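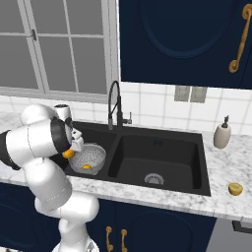
Build the real sink first and simulate it later, one reader of my first draft wrote, since a home builder with a working arm learns more in a wet afternoon than in a month of rendering. I've thought about that remark a lot, and I half agree with it. The trouble is that when I started on the kitchen work I didn't have a working arm. I had a shoulder joint that clicked, a Tradeo motor on back order, and a bench at the Mandard shared workshop that I had to clear at the end of every session. So the simulated kitchen came first, and this section is about what I got out of it and where it let me down.

Figure 1. The sink task in simulation. The gripper is over the colander in the left basin; the lemon pieces are in the colander and on the counter.

4.2 Practicing at a sink I don't own

I built the kitchen in Miltel, mostly because it runs on the desktop I already had and because it imports meshes without a fight. The counter, cabinets and faucet are stock assets. I did not model my own kitchen, which is smaller and has an ugly laminate top, and I'm a little sorry about that now (more on this below).

The task is simple to say: pick up a piece of fruit and let go of it over the colander. I picked it because it's the kind of thing I'd want the arm to do at home, and because a colander is a surprisingly mean target. It has a rim that the fingers can catch on. It sits down inside a basin, so the arm has to reach over and then down, and if the elbow comes in too low the forearm wants to go through the edge of the counter. In Figure 1 the colander is also tipped a bit, and I left tilt like that in the task on purpose. My first controller assumed a level rim and would happily steer a finger into the high side of it.

I used two colander positions, one in each basin, and ran 400 simulated attempts in all, split evenly between them. I'm not going to lean on the success rate, and I'd ask readers not to either. The contact settings changed partway through, when I found that fruit was sliding out of the fingers as if it had been buttered, and the runs from before and after that change don't belong in the same average. What I did get was a good long list of ways to fail. The most common by far was letting go too early, while the hand was still moving sideways. After that came rim catches, and then a family of silly ones where the planner took the hand on a grand tour past the faucet. The faucet is tall, with a high arched spout, and I hadn't given it any padding in the collision model. I fixed that the same evening – a fat invisible cylinder does the job.

The camera took more fiddling than the planner. In the simulation it rides on top of the wrist, so it comes along wherever the hand goes, and that is very nice on the way in. Once the hand is down near the colander, though, the fingers take up a big part of its view. I tried moving it farther back along the arm and lost sight of the rim completely. In the end I left it on the wrist and had the controller remember the last good estimate of the rim for the final bit of the descent. It's crude, but I carried the same trick over to the hardware without changing a line.

Moving to the real arm took six weeks of evenings, and very little of that had to do with vision. The Landeg board I use for motor control has its own ideas about how fast it should answer, and the delay between asking for a position and getting it was longer than anything I'd put in the simulation. The arm overshot, so the hand was (again!) still moving when the fingers opened. I went back into Miltel, added the delay, watched the simulated arm make the same mistake, and tuned it out there. I really enjoyed that evening. It was the first time the two arms had agreed about anything.

Glossy things were harder. Rendered lemon behaves much better than the kind from the store, which is slick on the peel and squashy on the cut side, and my printed fingers had no give in them. I ended up gluing two strips of bicycle inner tube to the finger pads. I have no model of inner tube in the simulation, so the grip there is still too optimistic, and anyone reusing the scene should turn the friction down before trusting it.

If I did it over I would measure my own counter height and sink depth and put those in on day one. The stock basin gave me more room than I have at home, and the elbow clearance I'd tuned so carefully had to be tuned a second time. The next section covers that retuning, along with the shoulder joint, which still clicks.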